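Thread: Arm in the snack aisle, what happens to the stockers?

shelf_facer
Jimero put an arm on the snack shelving at our Dridard site. Upper level is boxed crackers and bars, lower level is the small Annie's boxes packed several deep. Before this, two of us faced and picked the section each shift.

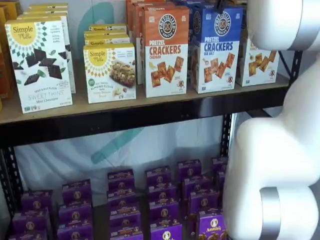

Does the arm replace the person on that section?
At our site it took over the picking. Facing, date checks and damaged stock are still done by hand.

torque_spec
That matches what we have at Skumodberg. The job title stayed the same and the content changed. I used to walk the aisle. Now I clear faults, and the screen decides when I move.

cartonpusher
Disagree that it's the same job. You lost the part with judgment in it. Our rate went up to 1000 picks a shift and the people on exceptions got no extra pay grade.

shelf_facer
The grade is a fair complaint. On the work itself I see it differently. Tall cartons like the Pretzelized ones are easy to grab by hand, and small boxes on a low shelf are not.
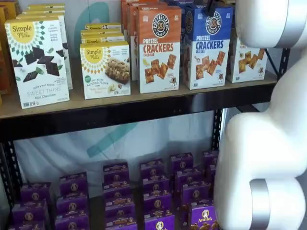 My back noticed the change within 15 shifts. What I don't like is the restocking window. It is fixed now, and if I am late the queue stops and my name is on the log.

torque_spec
Same log here. Ask for these in writing:

1. Who may stop the arm, and whether a stop counts against them.

2. Facing tolerance for each shelf level -- ours was set by someone who had never stocked one.
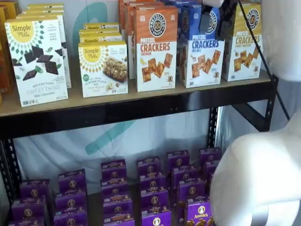
3. Paid training time for fault clearing, separate from the regular shift.

cartonpusher
Item 1 is the only one that matters. We had it verbally and it lasted until June. Does anyone have the wording Jimero uses?

shelf_facer
Pasting the notice from our break room.
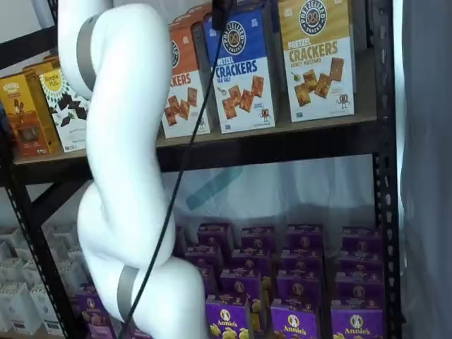 Dridard, February 7, 2018
Any stocker may stop the Aryee cell. Stops are recorded by cell and fault code 1588, without the employee's name. Late restocks are still recorded by name.

cartonpusher
So they fixed half of it. The second half is the one they use in reviews.

torque_spec
Still better than ours. I'm taking the first two sentences to my lead.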